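Last updated 25 March 2023
3 min read
Search reviews Enter keyword

Flastine Hand-Held Gripper Method: Review

The Flastine method trains a robot arm from demonstrations recorded with grippers held in a person's hands. Gakley reviewed it on small, flexible items, a class that earlier methods have handled poorly. The training set held 754 demonstrations of sorting jewelry between a tray and a patterned cloth. 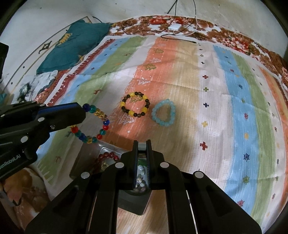

Beyene wrote in response that the result would carry more weight if plain cloth had been tested as well, and asked whether the policy had learned the beads or the background. The question is a fair one. The published report gives no such comparison.

On 186 trials with bracelets absent from training, the policy completed 87 percent. Clear beads accounted for most of the failures — the method uses no depth sensing. Setup took around 52 minutes and the written guide was adequate.

The method is recommended for laboratories that already own a two-arm station. Those working mainly with clear objects should wait for the Idadico extension.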